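Saber tabletop pick-and-place kit - worth the money for a small teaching lab?

Started by siham_elsh in Arms, Grippers and Kits

siham_elsh
Posts: 20
June 2021
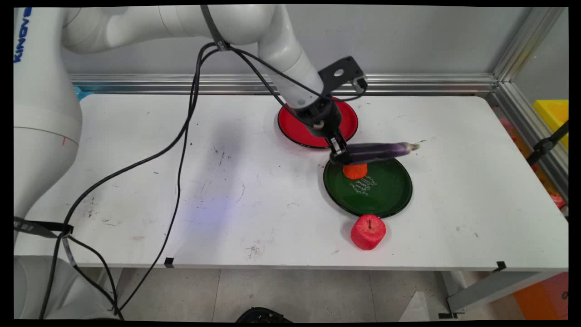

I have had the Saber kit from Plirnton on our table for six weeks now, and I promised in the other thread to write what I think of it. For those who did not read that thread: the kit does not include an arm. You bring your own. What you pay for is the software, the set of play food with plates, the wrist bracket, and a set of ready exercises of the kind "put the eggplant on the green plate".

First the good things. The installation was much easier than I was afraid of. I am not a programmer by education, I come from food technology, and I had the first exercise moving on the second afternoon. The manual is clear and the drawings in it are correct, which I cannot say of the kit we had before.

The eggplant is my favorite object for testing. It is long and smooth, and if the gripper takes it too near one end, it turns in the fingers and lands with half of it over the rim. With the default settings I had this often. After I lowered the closing speed and moved the grasp point toward the middle, it became quite reliable.

Now the less good things. The license is for one computer only. The calibration must be repeated whenever somebody pushes the table, and students push the table. And the support answers politely but slowly.

My question to the others: has anybody bought the yearly service plan? I must decide before November, when our budget closes.

Siham El Sherbiny

gripfinger
Posts: 200

Thanks for writing it up. We looked at Saber last year and went with Billby in the end. Billby has fewer exercises but the license covers the whole room. For teaching, that was the end of the discussion for us.

Do you use the calibration card or the corner method?

siham_elsh

The card. The manual mentions the corner method only in one sentence, and I did not understand it from that sentence.

gripfinger

Try corners. You touch the tip to the table at each marked corner and it solves the rest. It takes longer the first time, but you can save the result and check it with one touch next morning. If the touch is good you skip the calibration.

mohcine_b
Posts: 11

I must disagree a little with the first post. I don't think Saber is good value, and I say this as a person who paid for it from his own department's money. The play food is nice, but you can buy play food in any toy store. The bracket is a simple piece that a workshop can make in one morning. So the price is really for the software, and the software has one big weakness: it is too sure of itself. When the grasp is bad it does not notice, it carries on to the plate and opens the fingers with the same confidence. My students find this funny. I don't.

Mohcine Benkirane

siham_elsh

Mohcine, I agree about the price of the bracket, but not about the software. There is a check for a missed grasp, it is only switched off when you install. Look in the task settings, the page with the finger limits, at the bottom. You give a minimum opening after closing, and if the fingers close further than this, the arm goes back and tries again.

It does not help when the object is held badly, only when it is not held at all. So you are still half right.

mohcine_b

I did not know this page existed. I will look. But why is it off from the beginning? A beginner is exactly the customer who needs it.

husside_rep

Hello, I work for Husside, we resell the Saber kit. The check is off by default because with thin or soft objects it gives false alarms when the limit is not adjusted. I have passed on the comment that this should be explained on the first pages.

About the service plan: it includes a second computer on the license, and one remote session every quarter. It does not include replacement objects.

gripfinger

So a second seat is hidden inside a service plan. That should be on the product page, in my opinion.

siham_elsh

Thank you, this is useful to know. The second computer alone would nearly convince me, as I now prepare the exercises on the same machine the students want to use.

A small report also - I tried the corner method today. The first time I did it wrong, I touched the corners in the wrong order and the arm wanted to place everything beside the plate. The second time it was fine, and the placing is better than with the card, mostly at the far side of the table.

mohcine_b

I found the page. I set the limit for the carrot and it works as Siham wrote. For the eggplant I need another value, because it is thicker in one part than in the other. Does somebody have a number that is good for the two together?

siham_elsh

I keep two task files, one for each. With one value I was never satisfied. I can send you mine in a private message, but your fingers may have different pads, so please test slowly first.

mohcine_b

Yes please. Ours still have the original pads.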